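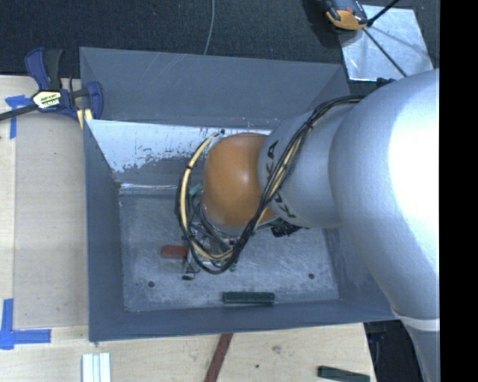 Open Day at the Protton Hall

Every August the automation people at Cukcombe throw open the doors of the Protton hall for an afternoon, and this year I finally made it! I've wanted to see the place since my neighbor came home from the last one talking nonstop about robots picking up blocks. We got there at 2 p.m., signed the book, got our stickers and safety glasses, and I didn't put my camera away until they started turning off the lights.

Periklis Vrettos led our tour. He works on the picking cells and clearly loves them, and he was happy to stop and go back over anything we didn't follow (I had him explain grip force twice, sorry Periklis!). There were 23 people in our group, from grade schoolers to a retired machinist who asked the best questions of the day.

Click any picture to see it larger.

The front doors, just before two
The line was already down the steps. Somebody had chalked arrows all the way from the parking lot, so you couldn't get lost if you tried.

Glasses on
The kids' sizes ran out fast and a few of the smaller visitors spent the tour holding theirs up with one hand.

The picking bin
My favorite stop by a mile. A KUKA arm with an orange wrist reaches right down into a big gray metal bin to get at small blocks, green ones and a reddish-brown one. I love the loop of cables that hangs around the wrist, and all those fine swirly scratches on the bin floor.

Periklis explaining the hard part
A block out in the open is the easy case, he told us. Put the same block up against a wall and the gripper has to come in at a different angle without bumping the side. I had never thought about how much my own fingers do when I fish a coin out of the corner of a drawer.

Clamps and tape
Blue tape on the wooden table, and a blue and black bar clamp gripping the corner of the bin. I took far too many close-ups of this kind of thing. It looks so much like my dad's workbench that I felt right at home.

The guessing board
Before each round we all got to call which block the arm would go for. I was wrong every time but one and I still want my sticker.

The big screen
It showed the depth picture, where near things are one color and far things are another. A little girl next to me worked out what the colors meant before I did, and then explained it to her grandfather.

Genden, the sorting table
Genden is what they call the smaller machine at the back of the hall. It slides parts down a chute and nudges them left or right, with a wonderful clicking sound I could have listened to all afternoon. Sadly a photo can't do it justice.

The teach pendant
That's the handheld controller. One at a time, with Periklis standing right there, we got to jog a small practice arm up and down at its slowest speed. You hold the switch and it creeps along, and your heart is still pounding!

Stop button practice
Anyone who wanted to could hit the big red button on the practice arm. Very popular. The youngest in our group went back for another turn, and so did the machinist.

The Konstantinidis bench
The Konstantinidis workshop makes custom gripper fingers and had a table full of them to handle: soft ones, ridged ones, some no longer than a matchstick. They let us try picking up a raw egg with a hand-cranked pair. The egg lived.

Notebook page
One of the engineers let me photograph her log from the spring, when they were running 100 picks at a stretch and writing down every miss. Lots of crossing out, and one very happy underline near the bottom of the page.

Lemonade in the yard
Warm day, good shade, and by now everybody was swapping stories about machines at their own jobs. I met a baker with a dough divider that sounds scarier than anything in the hall.

Last ones out
The final demo wrapped up at five and there were still people asking for one more round.

Thanks to everyone at Protton for having us. If you were in the two o'clock group and would like a full-size copy of any of these, leave a comment with the title and I'll send it over. I still have the chute videos to sort through, and I'll add those to the page when they're done.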